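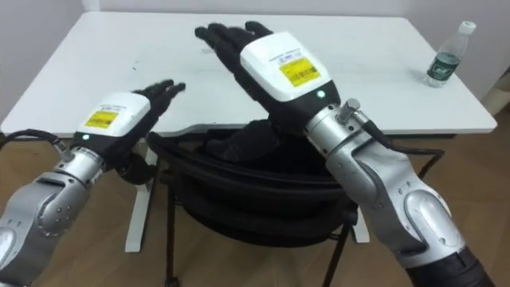
Hands raised over a white table, Stallmont, September.

The Case for an Assigned Desk

By Roxana Bălan

When Stallmont moved its staff to shared seating, the stated aim was to make better use of space. The building holds 683 employees and now provides 390 desks. On paper the arithmetic is sound, as on most days many people work from home or visit clients. It is my view that the policy should nevertheless be reversed for any employee who attends the office three or more days a week.

The chief cost of shared seating is time. Staff in the claims department report arriving before 8 a.m. in order to sit near their own team. Those who arrive later are placed wherever the booking system permits, often on another floor. A question that once took a moment across a partition becomes a scheduled call. Managers at Lamrani, which adopted a similar plan earlier, have since returned 40 desks to named use and intend to return more.

A second cost concerns care of the workplace. People look after what is assigned to them. Under the present arrangement, a chair with a faulty lever may be passed from one user to the next for weeks before anyone files a report.
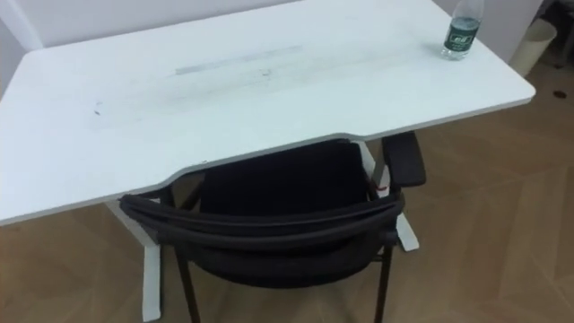
Cleaning contracts are commonly written for the evening, while a shared desk may change hands at noon. Either the contract must be widened or staff must be given supplies and a few minutes to use them. Both options carry an expense that was left out of the original savings estimate.

Xiuying Kang has argued in the staff bulletin that assigned desks encourage clutter and closed habits. The concern is a fair one – few would wish to return to the stacked filing trays of the old building. A modest rule on storage would address it.

I would propose a trial on one floor, with 31 named desks and the remainder open to booking, to be reviewed after two quarters. The results should be published to all staff, including the cost of cleaning and repairs.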